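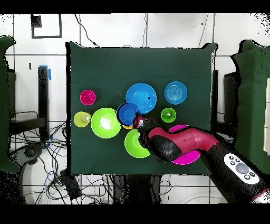 ## Where the tableware set stands

June 1, 2021

Hi all at Nyberg,

Kaiwen Wei here, with the second of the progress notes I owe you. You asked for it to be short and to the point, and I'll manage at least one of those. May was a good month for the Grostby set (that's what we're calling the kids' bowls and cups, if you missed the naming email) and I have a lot to tell you, some of it about dye, which I now know far more about than I ever planned to!

First, the big item from my work plan: the colors. When we wrote the application we promised a mixed set that a daycare could put straight on the table, bright enough that a three-year-old can pick "mine" and stick with it through lunch. We've been laying the pieces out on dark green cloth to judge them together, and I'm so glad we stopped looking at them one by one on a white desk. The lime green and the magenta hold up beautifully. The sky blue looks great in the large bowl, where there's plenty of surface for it to show off. The pale yellow is the one I keep going back and forth on. On its own it's a lovely, quiet color, but set it down next to lime green and it starts to look like a green that lost its nerve. I've asked Clarkolley (they do our molding) for a warmer version, and they've said they can fit a test batch in with the next run.

The dark blue was a late addition and I want to own up to that, as it wasn't in the budget you approved. Two of the daycares in the trial said their older kids thought the set looked "babyish," which stung a little, and a deeper color seemed like the cheapest answer. It came out of the color testing line, so nothing else had to move.

## Shapes and sizes

I said in April's note that we had too many sizes. We still do, but I feel better about it. The large bowls get used for everything: snack mix, beads, fruit, and at one place a whole afternoon of potato stamping. The shallow pieces with rings in the bottom have been the surprise hit. Staff like them for sliced fruit and anything that rolls, and I had more or less written them off as the boring part of the set.

The cups are where I've spent most of my time. The ridged sides were there from the first drawing, mainly for looks, and the feedback has been that small hands do better with them. We tried a smooth sample alongside for a week and the kids went for the ridges pretty steadily. So the ridges stay. What I'd like to change is the height. The taller cup is nice to hold, but it tips more easily when it's empty, and an empty cup on a busy table gets knocked by every passing elbow. Shorter and a bit wider at the foot is where I'm heading, and I have a sketch I can send over if anyone wants to see it (please say yes, I'm quite proud of it).

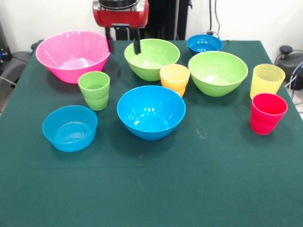 The other thing I keep hearing is stacking. Bowls of the same shape nest fine. It's the mixed stacks that get annoying, when somebody tired at the end of the day drops a cup into a small bowl into a bigger bowl and then the whole thing wedges. I've done it myself. We're looking at a tiny lip under the rim that would leave a gap for air and for a fingertip, and Clarkolley thinks it can be added without cutting a new mold from scratch. I don't have their quote yet. I'm chasing it.

## The trial, in numbers

Not many numbers this time, but the ones you asked for:

- Daycares taking part: 6
- Feedback cards returned so far: 226
- Pieces ordered for the first full run: 1,000

The cards are wonderful, by the way. We left a blank box at the bottom for drawings, and I've got a folder full of bowls with faces. The written comments lean heavily toward color (kids) and washing up (adults). On washing up, the main complaint is that oily food hangs around in the grooves of the cups if they go in the dishwasher upright. I've put a line about that in the care leaflet draft and we'll see whether it helps. I don't think a leaflet fixes much, to be fair, so the grooves on the next cup will be a touch shallower too.

The order for the full run is placed but not locked. I can still change the color split until the middle of the month, and at the moment I'm leaning toward fewer yellows and more of the lime green and light blue.

## What slipped

Two things. The storage crate is behind. Wurkby sent a first version that was a good solid crate and far too deep, so the pieces at the bottom might as well have been in the basement. They're making a shallower one with a divider, and I expect to have it in my hands within a couple of weeks. If it's right, it goes out to the daycares straight away and I'll include their comments in the next note.

The other is the sorting cards, the little activity sheets where kids match bowls and cups by color and size. I'd hoped to have them printed by now. The drawings are done and the wording isn't, mainly for the reason that I kept fiddling with it. One daycare tried a rough copy and the "put all the blue things together" game went down very well until an argument broke out over whether light blue and dark blue count as the same thing. I'm keeping that argument in! It got more talk out of the group than anything I'd written.

## Money

We're on track overall. Color testing is fully spent, including the dark blue. Molding has some room left, which I'd like to hold back for the lip under the rim until I've seen the quote. Travel is way under, as I've been doing most of the check-ins by phone, and I'd like your OK to shift part of that over to printing the sorting cards on heavier stock. The rough copy came back looking like it had been through lunch, and it had.

## Next up

For the next six weeks I'm planning to:

1. Settle on the yellow with Clarkolley and confirm the color split.
2. Get the shorter cup into a sample and out to at least two of the daycares.
3. Test the new Wurkby crate.
4. Finish the wording on the sorting cards and stop touching it.

If you'd like to see the pieces laid out in person, come by whenever suits you, they're easier to judge on a table than in an email. And if you could let me know about the travel money before the printing slot closes, that would be a big help.

Thanks, as ever,

Kaiwen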